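How Do You Choose a Hand for a Robot?

Your hand can pick up a grape, a brick or a wet bar of soap. Most robot hands can't do all of that, so engineers try out different ones and compare them.

A robot hand is called a gripper. At the Gendbridge workshop in Tultholm, two kinds were compared. One had hard, smooth jaws. The other had jaws with soft pads.

Each gripper got the same 10 jobs, such as lifting a cup or folding a cloth. A fair test changes only one thing at a time. If the cup changes too, you can't tell what made the difference.

Hard jaws are good at holding stiff things, like a box. Soft pads bend a little, so they touch more of the object and slip less.
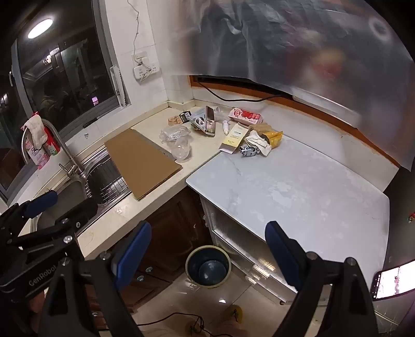
Some grippers are held by a person. The person does the job while a camera records how the jaws move. A robot can learn from over 2,000 of these recordings.

Try it yourself. Pick up a pencil with kitchen tongs. Then wrap a rubber band around each tip and try again. Do it 4 times each way and write down how often the pencil slips.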